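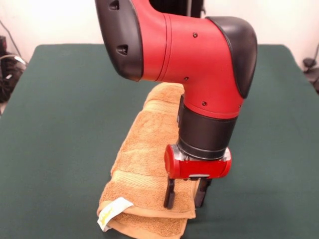 Can a robot arm fold the towels for me yet?

It can manage some of the folding some of the time, if you give it one towel, one table and a good deal of patience, but it can't take over the laundry basket.

That's the short version, and if you only came for that you can go and put the kettle on. The rest of this page is for people who have the use of an arm (at a college, a makerspace, or a very forgiving workplace) and would like to find out for themselves how far it gets with a household chore. I've written it around towels, as they're what I know best by now, but most of it works just as well for tea towels, pillowcases or flat dusters. Socks are another matter entirely and I'd leave them alone for your first month!

I run these sessions at Clelbridge with Jawad Dhanial, who looks after the software side and is far tidier than I am. Everything below assumes your arm is already bolted down, that you've done the maker's safety set-up, and that you know where the stop button is without having to look for it.

## 1. Choose the chore, and then make it smaller

"Do the laundry" is about a dozen jobs. So is "fold the towel", once you start watching your own hands. You find a corner, you feel whether you've got one layer or two, you lift, you give it a bit of a shake, you lay it down and smooth it, and you do all of that while thinking about supper.

Pick one piece and write it down in a sentence with a clear ending. Mine was: *take hold of the near edge of the towel, bring it to the far edge, let go.* Marina Xenos, who has taught more beginners than I've had hot dinners, makes her groups read theirs aloud to each other, and if two people picture different endings they have to write it again.

## 2. Set out the towel and the table

Use a towel you don't mind losing a few loops from. Terry is kind to grippers in one way, as there's plenty to pinch, and unkind in another, as it's thick and springs back. A plain-coloured towel on a plain cloth of a different colour makes life easier for the cameras — we like a tan towel on dark green.

Cover the table if you can. A bare hard top gives the fingertips nothing to sink into, and you need them to get right down beside the edge of the fabric. Pull the cover as flat as it'll go, and clip it underneath if it tends to wander.

Start every try from the same position. I mark mine with two small bits of tape, one for each near corner.

## 3. Teach the grasp slowly

Bring the open fingers down over the edge, one on either side of the fabric, and stop. Have a look from the side before you close them. Then close, lift by a hand's width, and stop again. If you've got the fold as well as the top layer, you'll see it straight away, because everything comes up at once like a cat being picked up round the middle.

Only when that bit is going nicely should you add the sideways movement. Go lower and slower than you think you need to. A lot of early tries end with the cloth gathered in a heap: 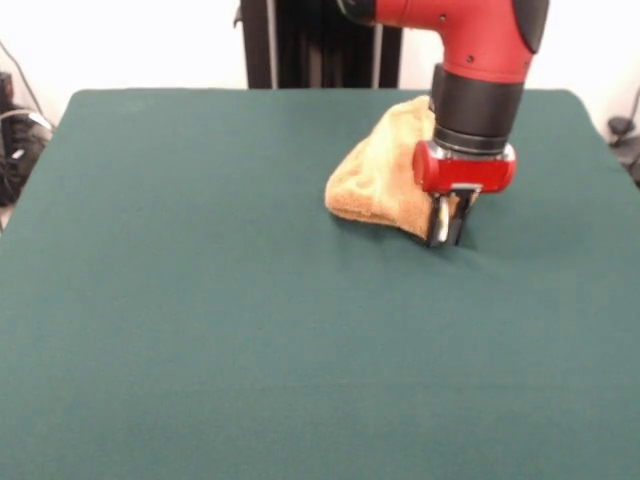

*Tan towel bunched up next to the gripper, fingertips pressed into the green cloth.*

When you get a heap, don't tidy it up and carry on from the middle. Stop, write down what you saw, lay the towel back on its tape marks and begin again. It feels like a waste, but a rescued try tells you very little later on, and you'll forget which ones you rescued. (I did, and had to throw out an entire afternoon.)

## 4. Keep a log a stranger could read

A school exercise book will do. For each try, put down the start position, whether the grasp held, where the towel ended up, and whether a person had to step in. That last column is the one people are tempted to leave out, and it's the one I'd want to see first if you told me your robot could fold.

Our book had 316 tries in it by the end of March, and leafing back through them taught me more than any of the films I'd watched online. Athina Chrysikopoulos typed the whole lot into a spreadsheet for us and we owe her a very large cake.

## 5. Look after the floor as well

It's easy to spend all your care on the tabletop. Arms, cameras and laptops bring a remarkable amount of cable with them, so before each session walk right round the table, push the coils away from where you'll be standing, and check that nothing can snag as the arm turns. Then stand back and view the whole lot from higher up, if you've a camera that lets you.

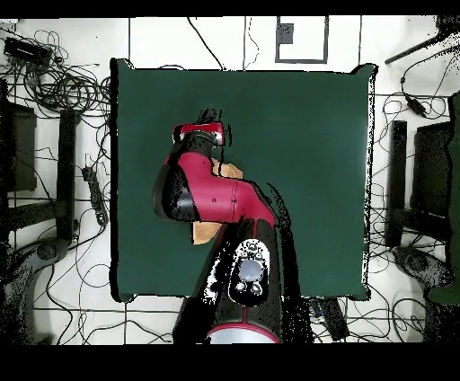 ## 6. Decide what counts as done

Be strict, but be fair. I score a try out of 8: a few points for the grasp, a few for the edges meeting, and the rest for leaving the towel flat enough to put in a cupboard. Audrey-Anne Dufour scores hers by asking whether she'd refold it before guests came, and I must say our results agree more often than you'd expect.

Once you're happy with the easy start, turn the towel a little, then use a different towel, then drop it on the table any old how. Keep each of these on its own page of the book. The dropped towel is the real household chore, and the one I'd show to anybody asking whether they should wait and buy a machine.

If you'd like to compare notes, bring your book along to Clelbridge and ask for either of us. A spare towel is always welcome too.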